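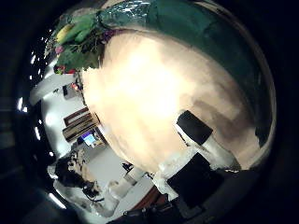
02/01/2018

Day one of teaching the arm about groceries. I spent it doing the same thing over and over while a machine took notes, and I was the one who got tired.

The task is simple enough for a toddler. Pick up the banana, put it down somewhere else. Then the cucumber thing, then the grapes. Zulkifli drove in the morning and was smug by ten. I took over after lunch and discovered that my left and the arm's left are not on speaking terms. My first 21 tries went in the folder he has named "Hegarty," after a driving instructor he once had. I didn't ask.

The leafy greens are the worst. They fold when you squeeze and spring back when you let go, and from the wrist camera you lose sight of the fingers just when you'd like to know where they are. I have started holding my breath on the approach. Hakim says the arm can't learn that part.

We kept 107 runs. Hakim wants 210 before he trains anything, and he wants them "relaxed," with no little wiggle at the end. The wiggle is mine. If it goes in, the Bemero will wiggle until July and everyone will know who taught it.

Came home and reached for an apple very slowly, from above.

Filed under: Work, mostly

Recent entries
Zulkifli fixes the pedal
Joltadex, or why I read manuals
The drive to Zindulham
Soup again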